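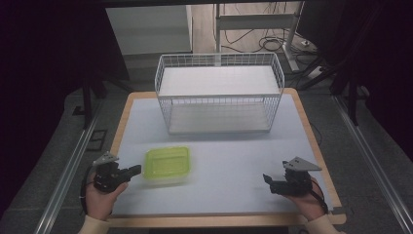 Figure 1. Work table with the wire basket and the green container.

Our project looked at how small kitchen items can be stored in a white wire basket with a flat panel laid across the inside. The panel gives two levels, and we wanted to know which level people prefer for a light plastic box. The work was done in November for the household storage unit at Skurkard, with Melati Mandagi as our supervisor.

The test object was a lime-green translucent food container with rounded corners. We chose it because it is light and easy to tell apart from a white basket and a pale table top. The table has a light wooden border, and we used that as our reference when setting the basket down.

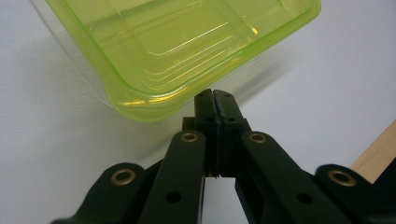 The walls of the container have molded ridges and a thick rim. We expected the rim to be the best place to hold it, but the ridges also gave a usable edge when the box was tilted. This matters when another item is already on the panel and there is little room to lower a box straight down.

We planned three starting positions on the table and repeated each one six times. Between rounds the container went back to the table in front of the basket. We wrote down the starting position, the level chosen and any contact with the wire sides - the last column took the most discussion, and we changed its wording after the first round.

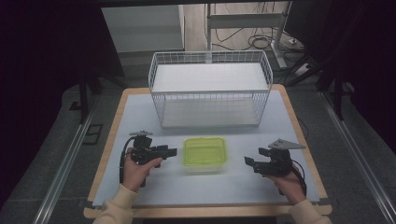 Figure 2. Container on the table in front of the basket.

In our notes the upper level was easier to reach, while the lower one kept the top free for other things. A taller basket would need its own set of rounds.

Contact: Skurkard Student Projects, Room 4 | Copyright Skurkard | Back to top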